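Questions I get asked about my sourdough classes

I'm Virgilio Barredo, and I teach bread in my kitchen in Calimlim. I get the same emails every week, so I've put my answers in one place. Have a read before you write to me!

Do I need to bring a starter?
No, you'll go home with a jar of mine. She's called Birkumora (my niece picked the name and it stuck) and she's very forgiving. If you've already got one, bring it along and we'll have a sniff.

How much does it cost?
It's £40 a head, flour and lunch included. I take payment when you book, and you can move your place once without any fuss.

Which flour do you use?
Strong white from the mill at Coltis, with a bit of wholemeal rye thrown in. Supermarket flour is fine at home – just hold back a splash of the water at first, as it doesn't always drink as much.

My dough spreads into a pancake. What am I doing wrong?
Most likely it's gone too long in a warm kitchen. Try stopping the first rise earlier than feels right, and shape it tighter than you think you should. I made flat loaves for an entire summer and we ate every one of them (lots of toast).
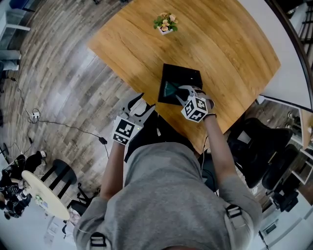
Can I knead at home without a fancy worktop?
Kneading needs a steady surface and a bit of elbow room, and that's all. Marble is lovely if you've got it, but I've never had it and my bread comes out fine. A plain wooden table like the honey-brown one in the photo would suit me nicely, with anything lying on it, black tray included, moved off before the flour comes out. Scrape it down afterwards with a dough scraper and go easy on the water.

Can I bring my children?
From age ten, yes, if they don't mind waiting. There's a lot of waiting!

When is the next class?
February is full. March places go up on this page at 2 in the afternoon on the first of the month.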